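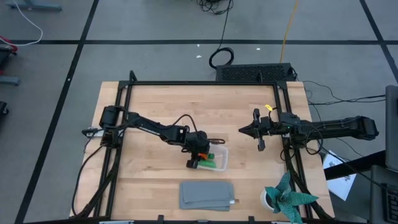 Chapter 2
Keeping a Table in Order

In this chapter you will learn to:
sort the things on a table into those that stay and those that go
choose a container for small items and fill it sensibly
fold and place a cloth
wipe and care for a wooden top

Key words: work surface, home (of an item), open container, butcher block, grain, fold

The table in the opening photograph has a clear plastic container near the middle, a folded cloth at the front, and a plant in a round white pot. One end of the container has orange and green items in it and the other end is empty. The cloth has been folded in layers that do not quite line up. Most tables in a home or a shared workroom look something like this for much of the day: a few small things together, a few others on their own, and bare wood between them.

Chapter 1 dealt with floors and shelves. Tables are harder to keep in order because they are used for so many jobs. A shelf is for storing things. A table may hold breakfast, then mail, then a sewing job, then supper, and something is left behind each time. Themba Nel, who kept house for the boarders at Joubert for many years, taught new staff to look at a table before touching it. They had to say aloud what each thing was for and where it lived. Only then could they pick anything up.

2.1 What stays and what goes

Every item on a table belongs to one of 2 groups. The first group is made up of things that live there, such as a plant, a lamp or a fruit bowl. The second group is made up of visitors. Visitors have a home somewhere else, or they need to be given one.

Deal with the visitors first. Carry a group of them in one trip if they go to the same room. When you are not sure where something belongs, put it in an open container and leave the container in plain sight until the end of the job. Do not hide it in a drawer.

The things that live on the table can stay where they are while you clear. Lift them when you wipe, then put them back.

2.2 Small items and open containers

Small items spread. A container with low sides keeps them together and lets you move all of them with one lift. Clear plastic is useful because you can see what is inside from the side as well as from above. Rounded corners are easier to wipe out than square ones.

Put flat pieces in first, along one side, and set the smaller pieces next to them. Leave part of the container free if you expect to add more. A container that is full to the rim is slow to search, and people begin to pile things beside it.

Nandi Pretorius, in her notes for the Prakano day classes, asked each student to empty one container at home, wash and dry it, and put back only what had been used since August. Many students came back with a container less than half full. You will try the same exercise at the end of this chapter.

2.3 The cloth

A cloth left in a heap dries slowly and takes up room. Fold it in half, then in half again, and smooth it with the flat of your hand. The edges do not have to match exactly. Place it near the front of the table, where you can reach it without leaning over other things. If the cloth is damp, hang it up first and fold it later.

Keep one cloth for the table and another for the floor — and do not let them trade places.

2.4 Wooden tops

A butcher-block top is made from strips of wood joined side by side. Brush off crumbs before wiping, follow the direction of the strips, and use a cloth that has been wrung out well. Dry the surface with a second cloth. Wipe under pots and containers too, and check that the bottom of a plant pot is dry before you set it back down.

Section 2.5 gives the full order of work for clearing a table, with a checklist to copy into your notebook.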